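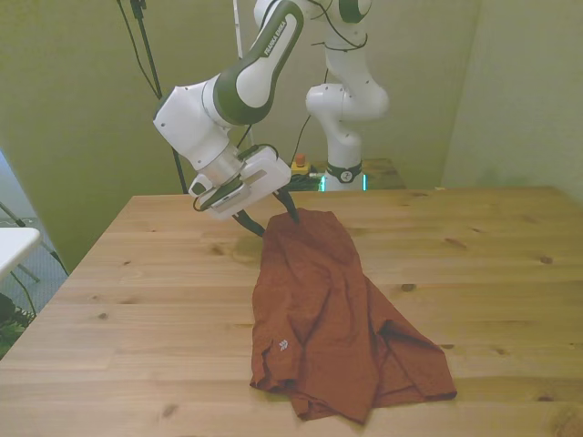

Home Projects Reports Contact
Last updated: 18 October 2021
Reading time: 2 min

Stulach Clothing Repair Project: progress report to the Echeverri Fund

In this period we continued the repair evenings in Stulach and opened a second place in Wedier. The Wedier room is smaller, but it is near the bus station and people find it easily. We received 144 pieces of clothing for repair. Of these, 73 were trousers and shorts, mostly with broken zippers or torn pockets. The zippers take the most time, and we did not plan enough hours for them in the first budget.

Training

The sewing course ended with 13 participants. Two of them now help at the evenings in Wedier. Some participants asked for a course on knitwear, which we cannot offer at this moment. We are looking for a teacher who can come in the winter.
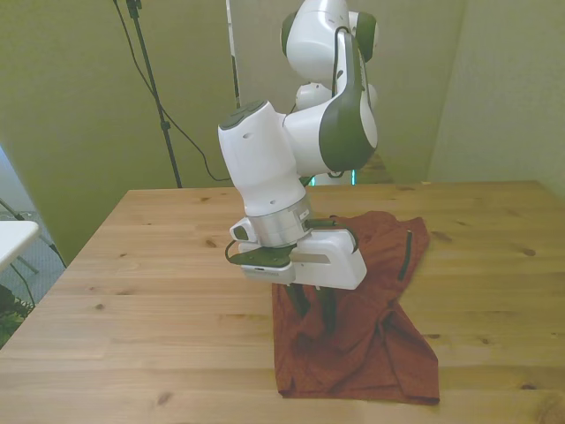

Arm over the pine table.

Materials and costs

Thread and needles cost less than planned. Zippers cost more, and the supplier changed the minimum order without telling us before. We moved a part of the money for printing to materials, as agreed with your office by email. The rent in Wedier is paid until February.

Records

All repairs are now entered in Histico, the register which we used on paper before. The old paper cards are not yet copied. It is slow work, because many cards do not say which kind of fabric was repaired.

Difficulties

Many people bring clothes that are not washed. We put a notice at both doors and the situation is a little better. The pick-up of finished pieces is still a problem, and the shelf in Stulach is full.

Next steps

We will copy the cards, buy a second shelf and send you the full list of costs with the final report in February.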